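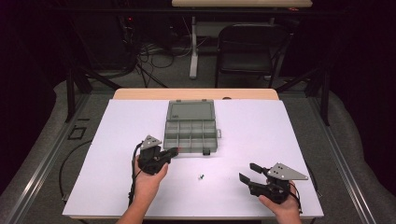 What I Did With My April, or, 1,062 Pages About Gorkell

I have finished the big book. Those of you who have been getting bulletins on my progress by phone can stop pretending to be in tunnels.

The big book is Gorkell: A Marriage and an Island, by Nhyira Appiah, and it runs to 1,062 pages if you count the index, and I do, having read it. It came out from Osteck a while back in a hardcover the size of a paving stone. I bought mine at Chiang, the used bookstore next to the bus depot, where it had been holding open the door to the poetry section. I had to ask them to find something else for the door. They used a dictionary.

For anyone who missed the reviews (there were two that I could find, and one of them was mostly about lighthouses), the book follows a schoolteacher and his wife who moved to the island of Gorkell shortly after they were married and stayed for the rest of their lives. He taught. She took photographs and wrote letters. They did not discover anything or overthrow anyone. They quarreled with a minister over a stove for eleven chapters.

I want to talk about the stove, but first some complaints.

The ancestors

Why must every biography start with the grandparents? I know why. The writer went to the trouble of finding them and somebody is going to pay. But I was 200 pages in before the husband was born, and by then I had met so many men in the wool trade that I greeted him like a rescue boat. There's a great-uncle who fails at three separate kinds of business and then walks out of the book on page 140 to buy a horse. We never hear whether he got the horse. I checked the index under "horse." It says "see livestock." There is no entry for livestock.

My method, which I recommend, is to read the first line of each ancestor chapter and the last line, and then decide whether the person sounds like trouble. If yes, go back. If they died respected by all, keep moving.

My sister says this is cheating. My sister reads the last page of mysteries before she buys them, so I don't take instruction from that direction.

The stove

Now. The schoolhouse on Gorkell had one stove, and the church, a short walk uphill, had none. In their second winter on the island the minister asked to borrow the school stove for Sundays. Borrow it! It was iron. It took four men and a sled. Every Saturday evening it went up the hill, and every Sunday evening it was supposed to come down again, and you can guess how that went once the snow got deep.

The husband's account of this, in his school log, is one line: "Stove not returned. Lessons brief."

Hers is a letter of nineteen pages to her cousin. Appiah prints the whole thing, bless her, and it is the best part of the book. She describes the minister explaining from the pulpit that warmth was a gift from above while standing with his coattails practically on her stove. She describes the children doing sums in mittens. She says her husband is "a man who would apologize to a door for using it," and that if she wants the stove back she'll have to go and get it herself. And then she does, at night, with the sled and the baker's two sons, whom she paid in photographs.

So on the following Sunday there was a cold church and a warm school, and the congregation, being practical people, moved. They simply went and sat in the schoolhouse. The minister preached to the sexton for a month.

What I love is that Appiah has the minister's side as well. He kept a diary, and in it he is not a villain. He has a bad chest. He thinks the teacher's wife laughs at him, and of course she does, and it keeps him up at night. He writes out three different apologies and never sends any of them. She found them folded in the back of his hymnal, in the little museum at Furkham on the mainland where his things ended up. I read that chapter standing in my kitchen and burned a pan of onions.

About the photographs

She took a great many, and the book reproduces a decent selection in two glossy sections, which are placed, by the ancient law of publishing, nowhere near the pages that talk about them. You read about the portrait of the baker's sons on page 388. You find the baker's sons after page 700. By then I'd imagined them as strapping fellows with jaws. They're a pair of skinny boys squinting into the sun, and one has his hat on sideways. I had to go back and move that sled up the hill all over again with the right people pulling it.

I wish there were more pictures and fewer paragraphs telling me what to feel about them. Appiah is a careful, funny, patient writer until a photograph comes into the room, and then she gets hushed. Everything becomes luminous. A wash line is luminous. At one point a herring is luminous. I don't doubt it, herring do have a sheen, but I counted on her to be the one who'd say so with a straight face and then get back to the fight about the stove.

The captions are terrific, though. They're the wife's own, copied off the backs of the prints. "Him, being patient." "Him, having run out." "Minister's cow, a better listener." I'd buy a small book that was only the captions.

Where it sags

The middle. It always sags in the middle, and so does any marriage told at this length, I suppose, so perhaps it's realism. There are 500 pages between the stove and the only other thing that really happens (the ferry strike), and they're full of committees. The school roof gets discussed. The roof gets discussed again with a different slate. A traveling inspector visits every spring, and every spring Appiah gives us his report.

I did start to enjoy the inspector after a while. He is never quite satisfied with the penmanship. He gets older. His own penmanship goes, which Appiah points out in a footnote, and in his final report he says the children of Gorkell write a clear hand and he regrets having said otherwise. I was more upset at losing him than I was at losing the husband, who goes quietly in a subordinate clause.

After that it's all her. Twenty-some years of widowhood in under ninety pages, when the wool merchants got 200. I'd have traded every one of them for another year of those letters. She learned to drive, for one thing, on an island with one road. She took up with a correspondence chess club and cheated. She wrote to the new minister, a young man with no opinions, to let him know the stove was available any time he felt able to carry it.

Should you read it

I don't know your life. If you have a strong wrist and a long train ride, yes. If you want the good parts, start at page 301, go until the church is cold, skip to the ferry strike, and read straight on to the end. Then look at the pictures. Don't read it in the bath. I did, and page 612 onward has a ripple in it now, and the book won't close all the way, so it's probably going back to holding doors.

One question for the comments, in case anybody out there has the Osteck paperback, which I'm told was revised. Does the index in that one have an entry for livestock? I'd like to know about the horse.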